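Brimach Kitchen Planning Set
README

What this is

A folder of simulated kitchen runs and the purchasing notes that go with them. It was put together at Paltbridge to settle one question before the budget round in September: what do we need to buy, and what can we go on pretending to own? Simulated worktops are very cheap. Real ones have to be carried up the stairs.

Contents

runs/ holds the simulated episodes, sorted by kitchen
stills/ holds the views used in the budget paper
costs.csv is the shopping list, with prices where a supplier has been willing to name one
wishes.txt is the other shopping list

Planning notes

1. Hands. Budget for a matched pair. The bench runs put a small pale cylinder by the right hand and a cardboard cup well over to the left, and a one-armed quote looks like a bargain until you lay out a worktop like that. The thumbs face each other across the gap, so check that any pair you order comes as a left and a right. Papadakis sells them singly and will happily send two lefts.

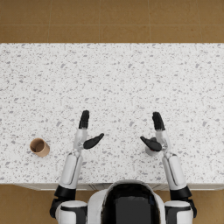

2. Worktop. We have 2899 to spend on the bench and its fittings, delivery included. Speckled white is what the simulation uses and speckled white is what we have priced, although plain would save enough for a decent stool. Order it deep. Elbows take up more of the near side than any drawing admits.

3. Appliances. The island runs have a microwave stacked over a wall oven, a toaster on the back counter, and a rail of utensils. Buy the toaster and the utensils. The oven tower stays in software until someone finds the money for an electrician. 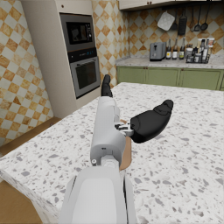 Brostavton

4. Spares. Allow 6 fingertips a year and keep 2 in the drawer. The supplier's lead time is about 30 working days, a figure we have seen treated as a joke at both ends.

Known gaps

Prices exclude fixing things to walls. Nothing in costs.csv covers floor protection, and wishes.txt covers it twice. The simulated kitchens never need wiping down, so cleaning is missing from the running costs and should be added by whoever owns the mop.

Use

Free to copy inside Paltbridge. If you change a price, change the total as well.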